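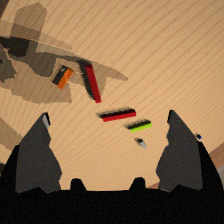 Progress Report to the Stovel Fund: Legionella Control in Nursing Home Water Systems

Project: Wirnari Water Safety Project
Report date: 27 September 2018
Reporting period: first six months of field work

Summary of status

Field work is under way at all 16 nursing homes named in the grant agreement. Building surveys are complete. Baseline water sampling is complete except for the east wing at Jeon House, where the hot water plant was being replaced during the scheduled visit. Over 300 samples have been collected and sent to the contract laboratory. Staff training started later than planned and is the main item behind schedule. Spending is within the approved budget for the period.

Work completed: building surveys

Each home was surveyed for its incoming supply, storage tanks, water heaters, mixing valves, recirculation loops, and outlets. The survey team drew a simple flow diagram for each building and left a copy with the maintenance department. In several of the older homes the existing plumbing drawings did not match the pipework. The most common differences were capped branches left over from bathroom remodels and return lines that had been shut off at a valve. Both conditions allow water to stand in the pipe, and both are now marked on the diagrams.

Hot water temperatures were measured at the heater outlet, at the return, and at the outlet farthest from the heater. Most heaters were set within the range in the project protocol. Temperatures at far outlets were less consistent. Where a mixing valve served a whole corridor instead of a single room, the water downstream of the valve stayed lukewarm along the full run of pipe. These corridors have been given priority for repeat sampling.

Work completed: baseline sampling

Samples were taken in the morning, before residents' bathing hours, using the first-draw method followed by a second sample after flushing. Comparing the two helps separate growth in the faucet or shower hose from growth in the building system. Chlorine residual and temperature were recorded at the time of collection. Samples traveled in insulated carriers and were accepted by Sovier Laboratories under its normal intake procedure. One batch arrived after the holding time had passed. It was rejected and the outlets were sampled again the following week.

Culture results have been returned for most homes. Positive results were found more often in first-draw samples than in flushed samples, and more often at showers than at sinks. No home has had a positive result at every outlet tested. Two homes had positive results at the hot water return, which points to the central system. In both cases the home was notified by telephone on the day the result was received, with written notice after that. Point-of-use filters were fitted to showers in the affected wings, and the homes have scheduled system disinfection with their own contractors.

These figures should not be read as a rate of illness. The project does not collect resident health data. Any suspected case of pneumonia with a possible link to water is handled by the home and the local health department in the usual way.

Work in progress: flushing of low-use outlets

Low-use outlets are being flushed weekly under a written schedule. Housekeeping staff run hot and cold water for the set time, then initial a log kept in the supply closet. At Jeon House, 30 outlets are on the schedule, more than at any other home, mainly due to vacant rooms on the upper floor. Log completion there is good on weekdays and poor on weekends. The same pattern appears at other homes with a separate weekend crew. A shorter log sheet is being tested, with outlets listed in walking order instead of by room number.

Work in progress: staff training

Training is given on site in one session for maintenance staff and a separate, shorter session for nursing and housekeeping staff. The maintenance session covers temperature checks, tank inspection, valve service, and what to do when a result comes back positive. The shorter session covers flushing, care of shower heads and hoses, and equipment that must be filled with sterile water. Sessions were delayed by turnover in maintenance positions. Remaining sessions have been booked, and the last is planned for November.

Problems and changes

Laboratory turnaround was slower than quoted during the summer. Sovier Laboratories has since moved project samples to an earlier setup day, and recent reports have arrived on time. No added cost was charged.

The digital thermometers bought at the start of the project drifted out of tolerance after repeated use in very hot water. They were replaced with probe models that can be checked in an ice bath. Readings taken with the first set in the two weeks before the fault was found have been removed from the data set and repeated.

The protocol called for sampling of decorative fountains. Those found during the surveys had already been drained or taken out of service, so this line has been closed. We ask the Fund to approve moving the unspent amount to repeat sampling of lukewarm corridors.

Budget

Personnel and travel are close to plan. Laboratory fees are slightly under plan because of the delayed work at Jeon House and will catch up next period. Supplies are over plan by the cost of the replacement thermometers, offset by lower printing costs. A line-by-line statement has been sent separately to the grants office.

Next period

Baseline sampling of the east wing at Jeon House will be done once the new heaters have been in normal operation for two weeks. Follow-up sampling will then begin at all homes, starting with the two that had positive return samples. Each home will receive its results with a marked copy of its flow diagram and a list of dead legs recommended for removal. Homes that remove pipework will be asked to send the date and location of the work so the diagrams can be corrected before the next report.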